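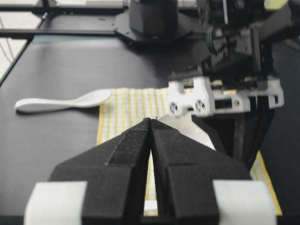
Wanting Wan told me she'd never owned a placemat in her life and didn't see why soup should need one. That was before our October supper – by the end of it she was asking where she could get yellow stripes like ours!

So this month's item is all about laying the soup table, which I could happily talk about for hours. We have 7 suppers left on the list, and I'd love every one of them to look cared for, even when it's only lentils again (no offense to the lentils, they were wonderful). 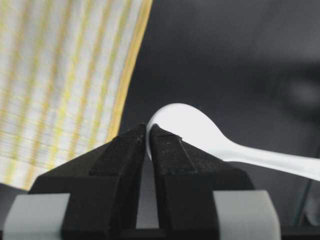 Start with the mat. Lay it flat, smooth it from the middle out with your palm, and don't fuss over the odd crease. Slavica Kadrić irons hers the night before and they do look gorgeous, but a good shake straight off the line gets you most of the way there. Stripes and a colored border are great on a dark table, and they brighten the whole room on a gray evening.

Then the spoon. We argued over this one for ages! Dragica Milošević likes it above the bowl, pointing left, and Blagoje wants it on the right where his hand is. I've gone back and forth and now I put it wherever there's elbow room.

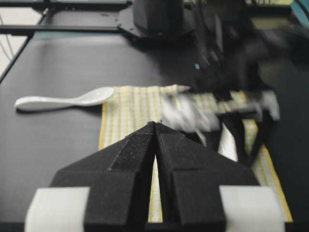
White spoon, striped cloth, dark table.

Bowls go on last, right on the cloth, and please go for the shallow ones if you have the choice. The soup cools faster and there's plenty of room for bread around the rim – Hsiu-ying Peng's seeded loaf deserves the space. 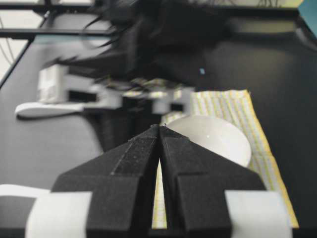 If you have spare mats at home, any color at all, bring them along to the next supper at Stirnholm. We're short two for the long table, and a mixed set would be so cheerful. Come a little early if you'd like to help lay up, the kettle will be on.

Contact the newsletter desk | © Stirnholm Supper News | Back to top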